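15/08/2019

Long one. Writing this on the train, phone at 12 percent, so no promises about the spelling.

Khadija's new rule sheet for the arm went live this morning and by lunch we had broken it twice. Both times me. First one was the speed cap. Westerberg wants everything under 300 mm per second whenever a person can reach the table, and I had left yesterday's profile loaded. Caught it on the pendant before I pressed anything, but the sheet says write it down anyway so I wrote it down. Second one was the sign-on. Went in, started homing, hadn't put my initials on the board. Khadija just held the pen out to me without saying a word.

I grumbled about this sheet for most of July. It was four pages then, it's 2 now. Margareta cut it. She said if it won't fit on one piece of paper, front and back, people will read it once and then work from memory, and their memory will be of whatever they did at their last job. She's right, I did exactly that with the old Junska cell. Three years there and I couldn't have told you one line of the binder.

What's on it now, so I stop asking:

Initials on the board before power.
Stop button in hand or within reach, not on the shelf behind you.
Check the cable by hand through the full wrist turn, slow, before the first run.
Appliances unplugged unless the run sheet says plugged.
One person talks to the arm. Everybody else talks to that person.
Table layout gets written down before the first move, not after.
Any stop, even a silly one, gets a line in the log.

The cable one is the one I care about. Wrist had turned nearly all the way round on me at Hitetti once and the loop caught on a cabinet knob. Nothing broke but the sound, ugh. I still hear it. So I do the cable check properly, always have, and I was pleased to see it in there without me having to fight for it.

The layout one is the one I think is overkill. Or thought. We do the kitchen set for Pevano, play food and a plate and a tray and the oven, and I figured who cares where the orange slice is. Then Margareta asked me to put back a layout from last week so she could rerun it and I could not do it. I had the ketchup bottle on the plate, fine, everyone remembers the ketchup. Which way did the cap point? No idea. Was the green tray left of the plate or below it? No idea. So the rerun was basically a new run with an old name on it, and she threw it out, and she should have.

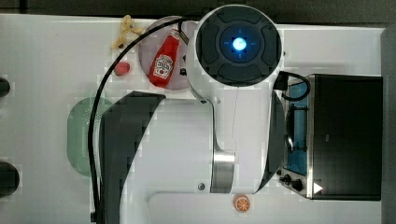
Page last changed: evening, after dinner. Fixed the bit about the cable, left the rest.

OK so. Layout note for that one, the way the sheet wants it. Plate upper left, bottle lying across it on the diagonal, cap to the upper right. Red-pink round thing near the plate, on its own. Pale green tray farther down. Orange slice near the bottom, by the lower link. Oven on the right. Took me under a minute to write and I'd been whining about it for weeks.

Still arguing about the names though. Yellow twisted piece – I say pretzel, Khadija says ginger. It went down as "yellow twisted piece" and we agreed that's a good enough rule too: if two people disagree on what a thing is, write what it looks like. She's adding that to the sheet. Margareta will want something else taken out to make room lol.

Other thing we went round and round on. Cable loops. The short loop at the wrist hangs over the top of the oven and the long one goes left across the table and back down beside the arm. Is that OK? The sheet says check it, doesn't say what passing looks like. Khadija wants a number. 100 mm clear of anything on the table, through the whole move. I said you'll never get that with an oven there, it's a tall box and the arm has to come in over it. She said then the oven is in the wrong place. We left it there. I think she's going to win, and I think we'll end up shifting the oven and redoing all the reach checks, which is my whole morning gone.

Also asked her what the blue light on the wrist cap is supposed to mean under the new rules and she said nothing, it means nothing, do not treat any light as permission. The board is permission. I liked that. Wrote it on my hand so I'd remember to put it in here.

Pevano want 1,000 logged runs before they'll look at the report. I asked whether a run with a stop in it counts. Margareta says yes if the stop is in the log, no if it isn't, and if she finds one that isn't she's binning that whole day. Harsh but ok. Better than at Hitetti where we counted everything and then had to explain it later to a very quiet room.

Things for me tomorow:

Load the slow profile and delete the fast one off the pendant, don't just switch.
Tape measure. Ours walked off.
Ask about moving the oven before she asks me.
New pen for the board, the old one is dying.
Send Margareta the layout notes typed up, she can't read my sevens.

Battery at 4. My stop next.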